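Nudstead starts taking orders for a hand-held gripper kit, and I got some time with it 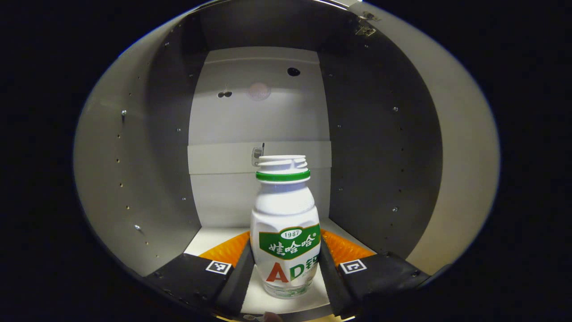 Wahaha AD calcium milk bottle between the jaws of the hand-held gripper, orange pads to either side.

If you've been waiting for a cheaper way to record grasping demos without tying up a whole robot arm, Nudstead opened orders for its hand-held gripper kit this month. I've been playing with a loaner on my own bench since the start of November, so I can tell you a little more than the order page does (the order page is short, and most of it is about shipping).

The kit is called the Cotoven. You hold it in one hand, squeeze, and two black fingers close on whatever is in front of you. The camera rides on the tool and looks down past the fingers, so what you record is pretty much what a wrist camera on an arm would see. Each finger carries a little square marker on top, and the software uses those to work out how far open the jaws are. No wiring in the fingers at all, which I love, because wiring in fingers is where my last two homemade grippers died.

Price first, I guess, because that's what everyone asked me when I mentioned it. The basic kit is $147, and that gets you the handle, the finger set, the grip pads, a printed marker sheet and a carry bag I keep forgetting to use. You bring your own camera. There's a fuller version with the camera and mount included, but Nudstead hadn't put a final price on it when I wrote this. The first batch is 3000 kits, shipping from the Tirkomberg warehouse, and schools ordering more than 11 at a time get a discount code by email.

Okay, so what is it like to use? Mostly fun! I did a lot of bottle work, small drink bottles especially, because they're a good test. They're smooth and narrow in the middle, and they love to tip over the second you nudge them off center. The plates on the Cotoven are tall enough that you can come in low and press on the lower part of the bottle with both sides at once, and once I got used to that I stopped knocking things over. My first afternoon was a mess, though. I kept coming in too high and squeezing too early, and I chased one bottle across the floor of the compartment for a good minute before I got a clean grab.

The orange pads have a ridged pattern and they're nice and grippy. They're also bright, and I was worried they'd be distracting in the footage, but I've come around on them. When I'm scrubbing through recordings at speed I can spot the fingers right away. They do collect dust. A damp cloth sorts it out, and spare pads are sold in pairs.

Working inside an enclosed compartment was the part I was most curious about, and it's better than I expected. The view is very wide and very curved, so even with the jaws right up against the bottle I could still see both side walls and the back panel in the recording. That helps a ton when you're sorting good takes from bad ones later. The trade is that everything near the edges bends like crazy and the corners go to black. The software that comes with the kit has a flattening step, and it works fine, but it adds time to every export. I left it off for most of my takes and only ran it on the ones I wanted to measure from.

Lighting matters more than the quick-start card lets on. With a bright back wall and dark sides, the markers read well for me as long as I kept them facing the light. Tip the tool too far over and one marker drops out, and then the jaw reading jumps around until it comes back. A firmware note says the next release will smooth over short gaps. I'd like to see it before I believe it, but the current build is usable.

A few gripes. The trigger spring is stiff, and after a set of 50 grabs my thumb wanted a break (a second, softer spring in the box would be great, Nudstead, please). It's also easy to let a fingertip creep up into the bottom of the shot. I do it constantly. It hasn't hurt any of my recordings as far as I can tell, but if you're fussy about clean footage you'll want to practice your hold. And the export window still calls every session "untitled," so name things as you go or you'll be sorry later.

Compared with the Pfeiffer tool I borrowed last spring, this one feels lighter at the front and a lot quicker to set up. The Pfeiffer had a better trigger and a handle that fit my hand more comfortably, and I'd still pick it for a long day of recording. For somebody starting out, or a class that needs several of these on a shelf, I'd go with the Cotoven and spend what's left on objects to pick up.

Orders are open now on the Nudstead site. The loaner goes back at the end of the month, and I've already put my name down for a kit of my own. I'm hoping to try bags and soft pouches before then, so if there's something you'd like me to grab with it, leave a comment and I'll see what I can do.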